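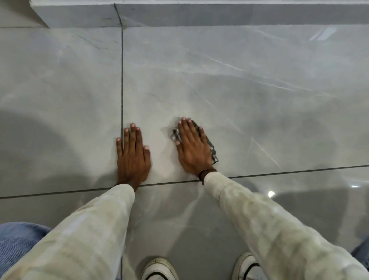
August, 7.40 am

Limescale remover trials, bench notes continued from the last batch. The Jodiro concentrate has now had its second week in the sealed jars and the pH has hardly moved, so I am treating it as stable and getting on with the dosing question. The sulphamic acid version is still the one I would back for kettles and shower heads. It must stay off calcareous stone at any strength, and the trouble is that people go by looks. A glossy pale grey floor with a marble effect, like the one being gone over with the dark mesh pad, could be taken for stone by anybody reading our label in a hurry, and the reverse mistake is the one that costs money. The label wording needs another go. I have put a draft at the end of this entry.

Coupons. Used the stainless ones from the Nyberg box, scaled up in the hard water tank until the film was even to the eye. Two of them had a bare patch near the hanging hole where the clip had shaded them. Left those out. The rest went into the beakers at room temperature, no stirring, timer on the windowsill because the bench one is losing seconds again.

Citric, as before: slow, tidy, leaves a slight bloom if it dries on. The bloom comes off with a rinse and I would not call it a fault, but it will get us complaints.

Sulphamic: fizzed straight away and was down to clean metal well before the citric. 93 per cent of the scale gone by weight at the first lift. No pitting that I could find under the lens. The rinse water went cloudy and then cleared.

Blend, 50/50: I expected this to land in the middle and it did not. It started as fast as the sulphamic and then stalled. There was a white skin on the coupon face which I think is calcium citrate dropping out, although I have not tested it. If it is that, warming the beaker will make it worse, as the salt is less soluble hot. Worth one run to find out, with the lid on. If anyone wants the blend for the Wosavura people they should know it may do this in a hot kettle, which is exactly where they want to use it.

Balance. Drifted after lunch. I had the window open and the draught shield was not quite shut. Re-zeroed and reweighed everything from the blend set, and the numbers came back in line. The earlier readings are crossed through in the paper book but still legible. Please leave them legible.

Stock. The sulphamic tub is getting lumpy round the rim. Somebody has been putting a damp scoop back in it. The scoop lives on the hook, dry. The citric is fine. We are low on indicator strips and the ones in the drawer with the faded lid should go in the bin, they read half a unit high against the meter.

Counter on the deioniser says 2,414 litres. Cartridge change is due before the next set of jars. I have left a note on the tap.

Flirneo bottle samples. Three closures tried on the dilute product, all stored on their sides in a tray. The ribbed cap wept overnight, only a drop or so, but enough to leave a ring. The plain one held. The flip top held too but the hinge has gone stiff and I would like to see it again in a month before anyone orders a pallet. Acid vapour does odd things to cheap plastic and a month is not long.

Label draft, for picking apart:

"Do not use on marble, limestone, travertine, terrazzo or any natural stone. Do not use on enamel unless the maker says it is acid resistant. If you are not sure what your surface is made of, do not use. Do not mix with bleach."

I would like "if you are not sure" in the same size as the rest - at present it is in the small print on the back. I also want to drop "kind to surfaces" from the front. It is kind to some surfaces.

To do:
Warm run on the blend, lid on, fume hood.
Dry the white skin and put it by for testing.
Scale up a fresh set of coupons, with the clips moved to the corner this time.
Order strips.
Ask for the old citric batch sheet, mine has a coffee ring over the lot number.

Beakers rinsed and racked. The jars are back in the dark cupboard, second shelf, labels facing out.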